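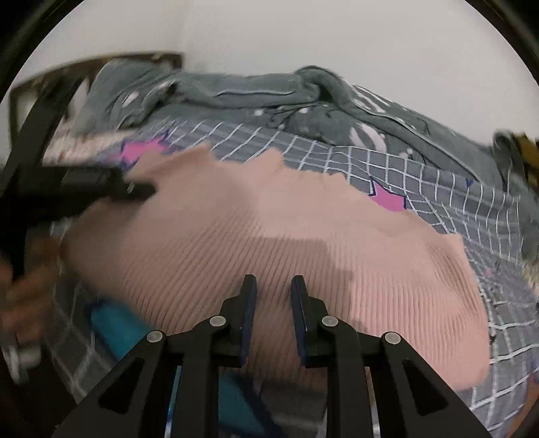
Pink ribbed garment on a gray-blue sheet.

Wanted: one deployment and imaging person for a small, slightly overworked team

Hi! I run the endpoint team at Triltov, and I'm looking for somebody to come and share it with me. We take care of 1762 machines across 7 sites, mostly desktops and laptops, plus a stubborn pile of point-of-sale boxes that I'll tell you more about if you make it to the interview. The job is full time and permanent, based at our Okafor Street office, with two days a week from home once you know your way around.

What you'd be doing, mostly, is getting operating systems onto computers and keeping them there. We boot over the network wherever we can and from USB sticks where we can't (two of the sites have switches that refuse to pass PXE traffic properly, and yes, replacing them is on the list). Our images live in Kuvow, which is our in-house tool for building and storing them. It's a bunch of PowerShell and a web page on top, and it works fine until someone adds a new laptop model with a network card it has never heard of. Then it's your problem, or mine, depending on who picked up the ticket first.

Right now we have nine master images and I would love to have three. That's the big project for whoever gets this job. I started it in January and got as far as sorting out the drivers before the help desk swallowed me up again. You'd get my notes, which are long and kind of ranty, and you'd be free to throw out any of it you disagree with.

The other big thing is the Windows 11 move. We still have 421 machines waiting, and a good number of those need a BIOS update before they'll even start. I've scripted part of it. You'll probably want to rewrite my script — please do!

What I'm hoping you have:

You've run network deployments for real, on more than a handful of machines, and you know what DHCP options do without looking them up (okay, looking them up is allowed, I still do it).
You can read and write PowerShell. Bash is a nice extra.
You've sysprepped an image, broken it, and figured out what went wrong.
You're comfortable talking to a store manager whose registers won't boot at opening time.
You can drive. The sites are spread out and I'd expect you on the road three or four days a month. We have a pool car, or we pay mileage.

I don't care about a degree. Certificates are fine but I won't be counting them. If you learned all of this at a school district or a repair shop, I'd really like to hear from you.

Some practical stuff. Hours are 8 to 4:30 with a half hour for lunch. On-call rotates, one week in four, and it's paid whether the phone rings or not. You get 20 days of vacation in your first year, health and dental from day one, and a training budget you can spend on pretty much anything connected to the job. Salary depends on experience and I'll give you the range in my first email back, so you can decide early whether it's worth your time.

The process is short. First there's a half-hour phone call with me. After that, you come in for a morning, meet the other two people on the team, and we sit down together in front of the Udix lab bench and try to get a machine to boot that I've set up badly on purpose. It's open book, you can use any search engine you like, and I'm mostly interested in what you try and in what order. We pay for your travel.

To apply, send me a resume and a few lines on the worst rollout you were ever part of. Plain text in the email is great, and I don't need a cover letter. Put job number 1026 in the subject line or it'll end up in the general inbox, which gets read maybe twice a month.

Applications close July 28, 2024. I answer everybody, usually within a week, and if you have a question before applying, just use the contact form on this page and pick "Endpoint team" from the menu.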